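House rules, again

The drawer rule has changed, and yes, that makes it the seventh version. From October, a run counts as finished only when the robot has let go of the handle and backed off. Pulling a drawer open and hanging on to it for dear life is half a task – we have over 50 of those logged as wins.

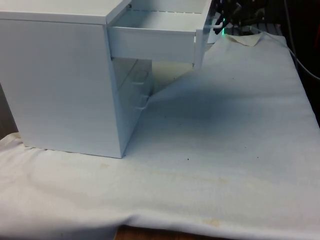

Two more things. Every reset starts from the same written state, drawers included, and "mostly shut" is a state known only to whoever typed it. Failed runs stay in the log with the good ones, however embarrassing. Complaints go to Youssra Belkadi, who wrote version six and has heard them all.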